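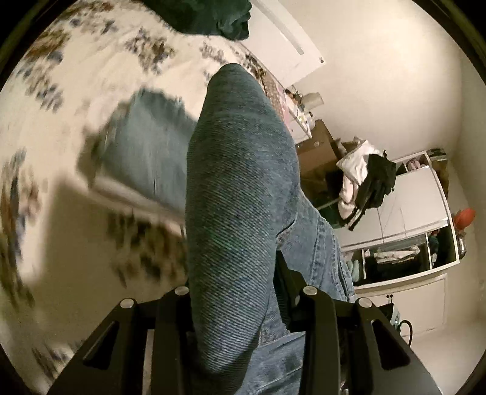
Dong-geon Jeon says it's the linkage and I should quit messing with the fingertips. Not convinced, so asking here.

**Two-jaw gripper drops jeans halfway through the lift. Tips or linkage?**

Home build, hand-held version first, arm later if I ever get there. Black linkage each side, angled fingertips. T-shirts fine. Socks fine. Denim: grabs a fold off the bed ok, then around the height of my knee the fold starts creeping out and the whole leg goes.

What I tried so far
- more pull on the trigger (jaws flex, no better)
- 400 grit on the tips to rough them up. Maybe slighty worse??
- grabbing two layers. Better, but slips as soon as a seam lands in the jaw at an angle

Servo is next but I don't want to bolt one on and find the same problem with more wires. Do I reprint the tips wider or rebuild the linkage at Shim, they have the good drill press. Bench there is booked till 24th July so I've got time to think.

posted by feltine

---

**lukix**

Your friend is half right. Check slop first. Close the jaws on nothing, hold one tip, wiggle the other. If it moves sideways the tips aren't staying parallel and you're pinching on one edge only. Thick cloth shows it up, thin cloth doesnt care.

Fix for mine was reaming the pivot holes and using longer pins. Did 4 of them in an evening. Then stick a soft pad on the tips, silicone or bike inner tube, glued, 12 mm wide or so. Sandpaper on hard plastic does nothing for denim, it just slides on the high spots.

Also grab lower on the fold. A big tall bulge in the jaws wants to roll out.

---

**indusia**

just use a stronger servo

---

**Dong-geon Jeon**

Told you. Linkage!

But ok, do the inner tube first, costs nothing. If the fold still creeps with pads on, bring it over and we'll ream the holes. And don't do it with a hand drill again pls, the last set came out oval.

---

**feltine**

Wiggled it. Left tip moves, a lot. Fine. Pads tonite, pins after the 24th.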